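Ticket: Reference requests stuck at "Awaiting referee" after applicant changes email
Opened by: Edgars Mägi, onboarding team, Kamell
Opened: February 15, 2023
Status: Resolved

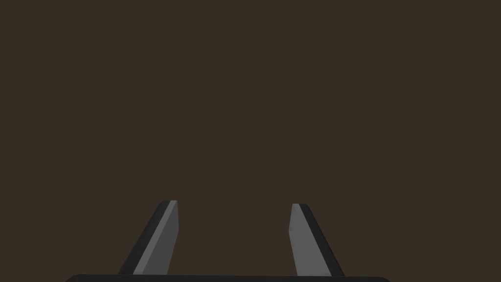 First off, we love the new screening portal, it has made starting new hires so much quicker! One snag though. When an applicant corrects a referee's email address after submitting, the request stays at "Awaiting referee" and no new message goes out. I have 16 applicants in this state, all for the Vostley care home contract.

Tried so far:
Logged out and back in, no change.
Pressed Resend on two records. Green tick, but the log still shows the old address.
Deleted one referee and added her again. That worked (hooray), but the applicant had to sign the consent form a second time.

Reply from Dernar support
Thanks Edgars, great notes! Resend reads the address saved with the consent form, so your edits never reach it. Please open Settings, then References, and switch on "Use latest contact details". Wait 60 minutes before you press Resend.

Reply from Edgars
Switched on, waited the full hour, pressed Resend on all of them. The log has the new addresses and three referees have answered already! One left over: Szűcs, the agency that supplies our night staff, still shows error 39.

Reply from Dernar support
Error 39 means their mail server refused the message. Ask them to add our sending domain to their allowed list, then resend.

Reply from Edgars
Done, and it went straight through. Brilliant, thank you! Happy for you to close this.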